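在Lostham给流浪者中心捐东西，到底要什么不要什么？
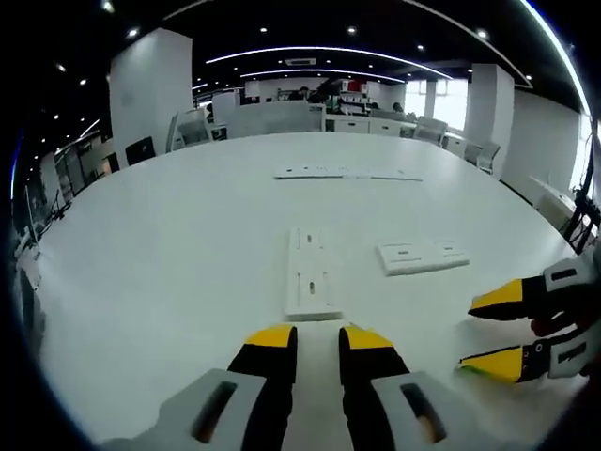
Braulio Bañuelos：先打电话，别直接拎着袋子过去。我上次五月去的，值班的说冬衣库房满了，一件都不收，白跑一趟。

先把问题补全，刚才手快发早了。我们教会小组凑了545块，另外还有两大包衣服和一些罐头，想给Haltness路那边的流浪者中心。以前都是牧师联系，他上个月走了，电话本也没交接，大家都不清楚找谁。几个问题：
现金收不收，还是换成物资好
旧衣服要洗吗，要不要分男女
能不能顺便留下来帮忙打饭，我们有人想去
能开收据吗，小组里要对账
急，月底前想弄完。谢谢各位了

Braulio Bañuelos
接着上面说。现金收的，前台登记，当场给收据，写教会名字或者个人名字都行，自己说清楚。要指定用途就在备注里写，比如“只用于床位”，不写就进总账了。我们那次写的是买睡袋，后来他们寄了张明细过来，还挺清楚。
衣服必须洗，干了再装袋。分男女，袋子外面贴纸写尺码，不写的他们要重新拆，很烦人。内衣袜子只要新的，这个卡得很严。鞋子随时缺，42码以上的特别缺，有就拿去。
罐头看日期，剩不到2个月的别拿。玻璃瓶不要。最好是拉环的，很多人手上没有开罐器，我们头一回就没想到这个，一整箱又拉回来。
送货走后门，上午十点到十二点，下午门口排队领饭的人多，车停不进去。

Laaksonen
打饭可以的，但不是去了就能上。要先填表，听一次安全说明，大概一个钟头，晚上七点那场人少。一组最多收几个人我忘了，你问下。未成年的要家长陪着。
别穿拖鞋，头发扎起来。别给住的人塞现金，也别拍照，有人真的会生气，换我我也生气。
另外说句题外的，你们牧师的事听说了，节哀。他以前冬天老在后门那边发热汤，好多人认得他。你们去的时候提一下他名字，里面的老人会跟你们聊很久，要留出时间来。

Isport
楼上讲的差不多了。我就补充一个，545别全买东西！！我们那会儿花100买了一堆牙膏牙刷，结果仓库里牙膏多得用不玩。还是给现金，他们缺什么自己买，拿的是批发价。
公交卡也收，面额小一点的好，有人要去面试或者看病，没车费去不了。图书馆旁边那个衣物箱不是他们的，别投错，我就投错过

提问的人追加：
太感谢了，刚才打过电话了，现金和鞋子都要，冬衣目前又开始收了，说让我们后天上午送。罐头翻了一遍，有几个日期不行，挑出来了。填表的事也问了，在前台拿就行。小组里已经有人报名晚上那场，我先去洗衣服了，回来再更新收据的事。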